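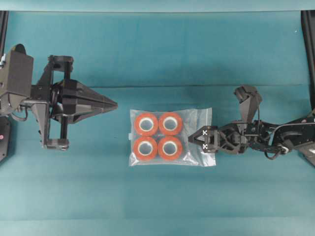 Four rolls of orange-red tape in a clear plastic bag

Adard electric vans: frequently asked questions
Last changed: 31 July 2022

Can I still reserve the Plaser van?
Yes. Reservations are open for private buyers and for small firms. You pay a deposit of 200 euros, and you get it back if you cancel before you sign the purchase contract.

When will the first vans be delivered?
We plan the first deliveries for January. Customers near Pranthorpe will be served first, as our service shop is there. Please do not sell your old van before you have a written delivery date from us.

Can I change the color or the battery after the reservation?
The color, yes, until we send you the contract. For the battery you must write to us, and your place in the line can change.

Which charging cable comes with the van?
One cable for public charging stations, 5 meters long. A cable for the household socket costs extra. The wall charger is sold and installed by our partner Buschmann, and you make a separate contract with them.

Does Adard sell shares to the public?
No, not at this time. A reservation gives you no right to shares. If you receive an offer for Adard shares by phone or e-mail, it does not come from us.

Is a test drive possible?
Yes, in Pranthorpe, by appointment only. We have two vans for this, so the waiting time is now almost 12 days. Bring your driver's license.

Whom can I ask?
Reservations and deposits: Laimutė Butkienė
Test drives and service: Edeltraud Kleinschmidt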